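Moving the kitchen to the back room

I put off writing this until the kitchen had been in its new place for a full winter. Anything I said in June would have been wrong.

The house in Gurkton has two rooms downstairs that can take plumbing. The front one was the kitchen when I bought the place, and it got the sun, the street noise and the smell of the bakery. The back one was used for storage. I wanted to sit in the front room in the mornings, so the kitchen had to go.

The plumber quoted for a straight run along the passage, 12 metres of pipe and two new stop valves. I had a second quote from Zwahlen, a firm over in Kositz, which came in 245 lower but left out making good the floor. I went with the first. The work took longer than planned, mostly waiting for a part, and for most of that time I cooked on a camping ring in the passage. I ate a lot of lentils.

The water heater is a Sitis, bought second-hand. It is louder than the old one and heats up faster. If I did this again I would put it on the other side of the door, where the flue would have had a shorter way out. The flue cost me 361 on its own and I still have the invoice on the fridge to remind me. 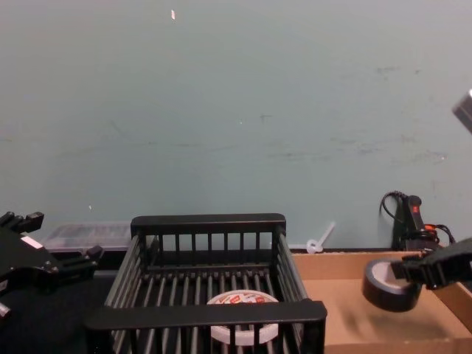
Paint was the part I thought about least and have had the most questions about. I had half a tin left over from the bathroom and one new one of the same shade, and I gave the walls two coats over a weekend with the door propped open. It is an ordinary flat wall paint. The shop did try to sell me the wipeable kind. You get what you would expect from flat paint in a kitchen -- the pale blue-green behind the dish rack has scuffs and grey smudges on it, and rubbing at them with a cloth leaves a shiny patch. I will repaint that wall with something tougher when I next have the ladder out. The other three can wait.

The light is the real loss. The back room faces north and I have the lamp on by four in the afternoon for a good part of the year. I looked into a bigger window and stopped looking when I learned the wall holds up the stairs.

The front room is very good, though. I have my coffee there at half past seven and the table is big enough to leave a newspaper open on. The old pipes are capped off behind the bookcase. I have kept a drawing of where they run, in the folder with the boiler papers.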